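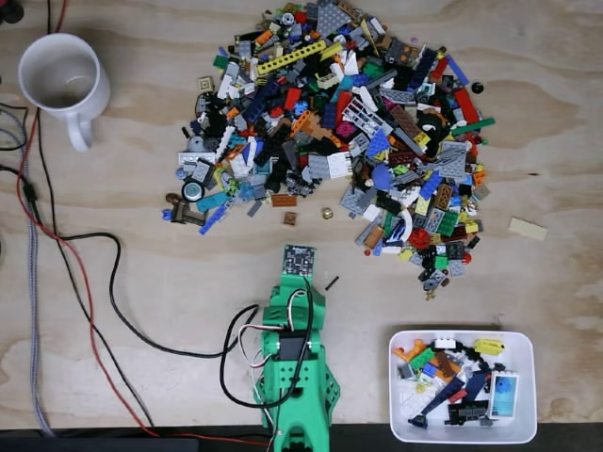

Skonero buys, sorts and resells used LEGO by the pound, and this page exists so we can stop typing the same answers into email at night. Every lot we take in gets dumped on a table before anything else happens to it. You get gray plates mixed in with tan plates, a wheel with no mate, a length of yellow Technic beam, one red round thing that belongs to a set none of us can name, and a coffee mug parked closer to the pile than our own rules allow. If your bin at home looks like that, you're our customer.

Do I have to sort it before I send it?

Please don't. People sort by color, which looks wonderful and is no help to us at all, as we sort by part. We will undo your beautiful work in under a minute and feel bad about it.

So color doesn't matter?

It matters last. Finding a black pin in a bag of assorted pins is easy. Finding a black pin in a bag of black everything is how you lose a Saturday.

What's the smallest lot you'll take?

300 pieces, by your best guess. If you're under that, ask a cousin. Everyone has a cousin with a bin.

What should I pull out first?

Batteries, coins, food, and anything that used to be food. Also other brands, if you can spot them. The giveaway is the studs, which should say LEGO in very small letters. We don't pay for the lookalikes, and we don't mail them back unless you ask.

My pieces are dirty. Is that a problem?

Dust is fine. Dog hair is expected. Smoke smell and mold are not fine and the lot will come back to you at your expense. If you want to wash them yourself, use lukewarm water and a little dish soap in a mesh bag, and keep motors, light bricks and stickered parts out of it. Skip the dishwasher. We have seen the results, and they were wavy.

Can you rebuild a set from my pile?

Sometimes. The service is called Korletey, after the shelf it started on. You send the pile and the set number, we pull what we can find and send a list of what's missing. Sets up to 492 parts are a flat fee. Past that we quote you, and you should sit down for it.

What if one piece is missing?

One piece is always missing. We'll fill it from our own drawers if we have it. There are 256 drawers, so the odds are decent, except for capes.

How long does it take?

Some 30 days for most lots. In December, longer. Sending a second email in December moves you nowhere, though we do enjoy the variety of subject lines.

Do you take instructions and boxes?

Instructions, yes, in any condition short of confetti. Boxes only if they're flat and whole.

What do you use for storage?

Clirow drawers for small parts and plain shoeboxes for everything else. We tried a fancier system from Drilus with removable dividers. The dividers were removed, mostly by gravity.

Any tips for sorting at home?

Use a bare table with some light on it and push the big stuff out first: plates, beams, wheels. Work on the small parts when you're fresh. Keep a dish for mystery pieces and don't look any of them up until the end, or you'll spend the evening reading about a 1980s hinge. Check the floor in socks once. You won't need to be told a second time.

Can I pick up in person?

No, we're mail only. The door you found on the map is the dentist's.

Page last updated Aug 12, 2024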